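Nultville Mill open day: come for the looms, stay for the soup

I've driven past the old mill at Nultville more times than I can count and always meant to go in. They open the doors to the public twice a year, and this December I finally got myself organized, packed a thermos and set off early enough to be in line before the 10 a.m. start. It's a two-hour drive from us if you take the Tesness road, longer if you stop for doughnuts (we stopped for doughnuts).

Parking is in the field behind the dye house. Wear boots! I didn't, and my sneakers are still drying on the radiator as I type this. Entry was $4, cash only, and for that you get a paper map and a little square of wool felt with a hole punched in it, which you show at each building. I kept mine and it's now a bookmark.

The weaving shed is what everyone comes for and I get why. They only run a few of the looms at a time but the noise goes right through your ribs. The guide had to wait for a gap to tell us anything, so we got the history in short bursts between rows. At its busiest the mill had over 900 people on the payroll and most of them walked in from Tesness, in winter, in the dark. There's a wall of old clock-in cards near the stairs and I could have stood there all day reading the handwriting.

Upstairs is finishing, where the cloth gets checked, mended and folded. It's warmer and much quieter, and it smells like a steam iron. I loved it up there. A lot of what they make now is plain dark cloth for coats, and I learned that black is the hardest color to check for flaws, so they save it for the hours with the best daylight. I will never look at my winter coat the same way.

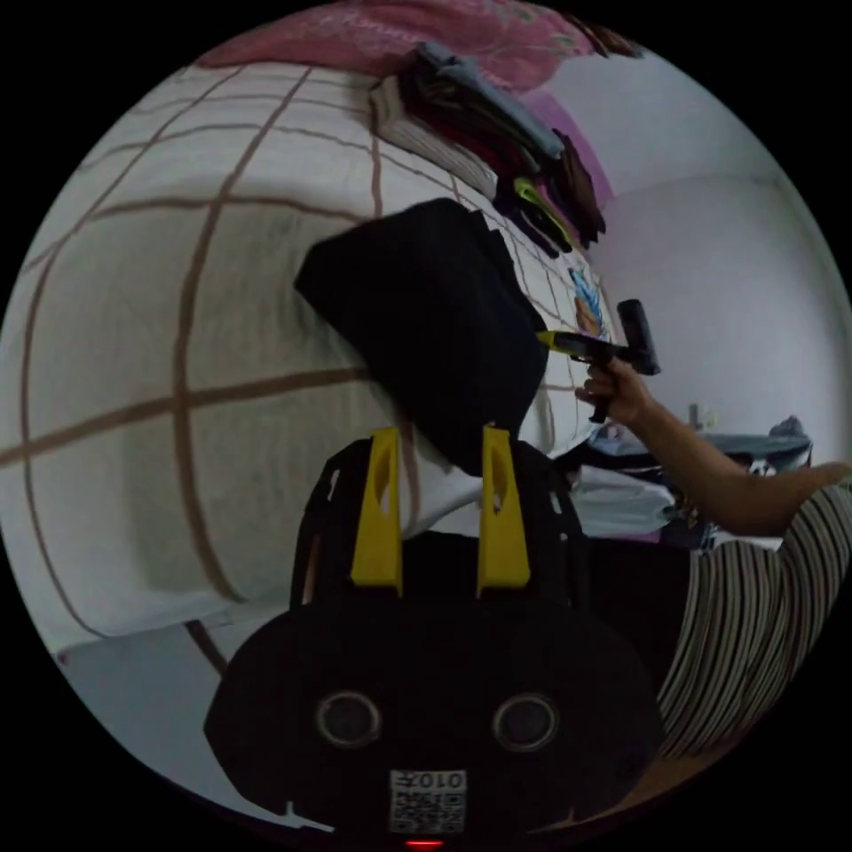 Black cloth, folded.

After that I went to the remnant room, and that's where my budget fell apart. Everything is sold by weight out of big bins and you have to dig. I came away with a green herringbone piece that might stretch to a vest, plus a bag of offcuts for the quilt I keep saying I'm making. The line to pay was slow – one scale, one person – so go before lunch if you can.

Lunch was from Sarıgül, who had set up in the old boiler room. I had the red lentil soup with a huge piece of flatbread and then went back for a second bowl. There was also a stall from Zomik selling buttons, 16 to a card, and I bought the horn-colored ones for the vest that doesn't exist yet.

A couple of gripes. The map has the dye house and the wool store switched around, and half our group ended up in a locked yard. Also the restrooms are across the field, see above about boots.

I'd go again in the spring. They told us the dye house will be running then, and it was just cold empty vats this time, which felt like a bit of a tease.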